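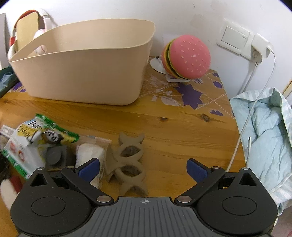 Figure 2. Hand-held gripper with the jaws open, facing the bin and the toy burger.

Home | Issues | Authors | Search

November
Ro-un Yoon and Lotte Van Acker

4.2 Comparing the grippers

We tried the Tolex and Fladley grippers on the same 49 household items. Each item was picked up twice with each tool. The Tolex dropped 2 items and the Fladley dropped 33, mostly flat packets. Changing the pads on the Fladley made little difference, so we kept the original set.

Contact: Lolenberg | Back to top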